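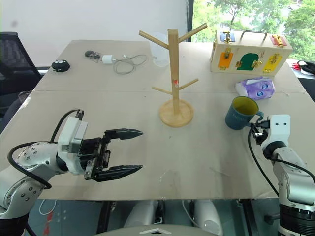 How often does the planner replan while an arm is moving?

Every 60 milliseconds by default. I know that sounds like a lot, but most of those passes change nothing and cost next to nothing. You can set it slower in the Dalla config file, and on an older laptop I probably would.

Do I need to retrain anything when I swap in a new object?

Usually no! The grasp model picked up a decent idea of handles from 2,296 demonstrations, so try your new mug or jug first and see how it goes. If it keeps missing, record a few runs of your own and fine-tune from the latest checkpoint.

Can both arms run at once?

They can, and they share one collision map, so neither one plans through the other. Babak Kiani wrote that part and I still bug him with questions about it – he's very patient with me.

Why does my gripper stop just short of the object?

Nine times out of ten it's the hand-eye calibration. Run the calibration tool again (it takes 41 poses, so grab a coffee) and then restart the perception node. People forget the restart. I forget the restart.

Where do I send bug reports?

To the Nundbridge tracker, please, with your log attached. Ruxandra Moldovan and I go through new ones on Thursdays, and a log saves us all a lot of back and forth.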